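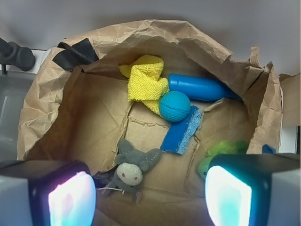

Bench tips: practice objects for a home-built arm

I don't believe most of what gets claimed for home arms, my own included. Tipping odds and ends into a paper bag is cheap and shows up a bad grip quickly.

Mix soft with hard. A cloth and a sponge flatter any gripper; a smooth bottle doesn't.

Roll the rim outwards before you start. Stiff paper catches on fingers – and then you blame the code.

Don't count a lift until it clears the rim. Margareta Lazăr claims 11 in a row on her Dindeo build. I'd like to see 273.

Buying better motors first? I wouldn't. Mine went in last November and the bottle test got no easier.

Anneli Pesonen, Evesmont shared workshop

Print this page | E-mail to a friend
7 comments | 3 shares
Back to top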